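Learning from Handheld Demonstrations: Notes for Session 16
Catherine Rennie, August

These notes go with the second lecture on imitation learning. They assume you have read the handout on coordinate frames and can invert a rigid transform without looking it up.

1. The problem

A policy for a two-armed robot can be trained from recordings of the task being done. The older way of getting those recordings is teleoperation: a person drives the real arms through a pair of leader arms or a joystick. The data match the robot exactly, but collection is slow, the robot is tied up throughout, and operators tend to move in short, hesitant steps. With handheld grippers the person holds the end effectors directly and the arms are left out. Motion is faster and more natural. The price is that the arm's joint angles are never recorded and must be worked out afterwards, if they exist at all.

2. What is recorded

For each hand we need the pose of the gripper (six numbers), the opening of the fingers (one number) and a time stamp. A marker plate fixed rigidly to the gripper body gives the pose when it is in view. The transform from plate to fingertip is measured once for each gripper and treated as constant. If a plate is knocked or refitted, measure it again before recording anything else.

A head view is stored alongside the hand data. It covers the workspace from the operator's side and moves with the operator, so its own pose has to be estimated before anything seen in it can be placed on the table.

3. The hanging task

The running example in this part of the course is a utensil task. A slotted spatula lies on the table beside a steel stand with hooks near the top of its pole. The goal state is the spatula hanging from one of the hooks. The table is covered with grid paper so that starting positions can be marked in pencil and used again.

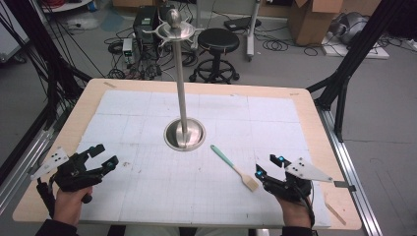 The task looks simple and is awkward in three respects. The stand is polished, and reflections on the base upset both depth estimates and feature matching. The hooks are thin, so an error of a few millimetres at the tip decides the outcome. Lastly, the spatula must be turned from lying flat to hanging, and the position of the grasp along the handle limits which turns are possible. A grasp that is good for lifting may be useless for hanging.

4. From hand motion to robot motion

Let T_h(t) be the fingertip pose in the table frame. We look for joint angles q(t) such that the forward kinematics of the arm give T_h(t) within tolerance. Three checks are applied in order:

(a) Reach. Every pose must lie inside the workspace of the arm on that side.
(b) Speed. Joint velocities found by differencing q(t) must stay under the limit. People often break this at the wrist.
(c) Clearance. The two arms must not meet. Human forearms pass each other in ways that robot links cannot.

A demonstration that fails (a) or (c) is dropped. One that fails (b) may be slowed down, provided nothing in it depends on speed. Hanging does not. Tossing does.

5. Result used in the exercise

The Julby set has 3010 demonstrations of the hanging task, of which 1345 passed all three checks. Most rejections came from (c). Workneh and Zalewska trained one policy on the filtered set and another on the full set with clipped joint angles. The filtered policy did better on hardware with less than half the data. Do not read this as a general law: the clipped trajectories contained fingertip poses the demonstrator never produced, and the full set was poorer for it.

6. Exercise

Take the 25 trajectories in the course folder. Apply check (b) with the velocity limit given in the header file. For each failure, find the smallest uniform time scaling that brings it within the limit. Plot the wrist joint before and after. State your differencing scheme and any smoothing, as both change the answer.

Comments

Jovita Espinoza: Is the velocity limit in the header in degrees or radians?

Catherine Rennie: Radians per second. The header now says so.

Ikechukwu Abubakar: My scaling factor doubles if I leave out the smoothing. Is that expected?

Catherine Rennie: Yes, for the noisier tracks. Report both values.

Contact the course office | © Itilo Robotics Teaching Group | Back to top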